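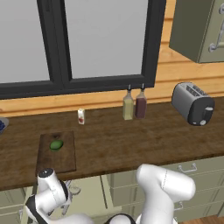 A simulated kitchen counter, with the arm at the near side and the cutting board within its reach.

About Hustard

Hustard tests household and shop-floor robots for people who are thinking of paying for one. We are six people in two rooms above the old Ocampo bakery supply store. We don't build robots or sell them, and we take no money from anyone who does.

Rhonda Hawthorne started the company after 20 years of running commercial kitchens, where she had been promised a machine that could clear a counter more than once. She is still waiting. Ehsan Tabrizi builds our simulated kitchens, and Yee-man Lai runs the physical bench, where many good simulated results go to die.

Can a machine do your chores yet? A few of them, slowly, if you set things out the way it likes. Moving a piece of fruit off a cutting board is a fair request. Doing it beside glass bottles, in a kitchen the machine has never met, is where the sales videos tend to stop.

Since January we have logged 1177 chore attempts in simulation, and we counted 933 as finished. Please don't quote that as a success rate for your home. A rendered counter has no crumbs unless Ehsan puts them there, and no one walks in halfway through wanting toast.

We also review shop-floor claims: bin sorting, shelf restocking, packing. Paraskevi Margaritis handles those and will ask to see the runs that were left out.

Vendors are welcome to send us a machine. We publish what we find, and drafts are not shared ahead of time.

Page updated 10/29/26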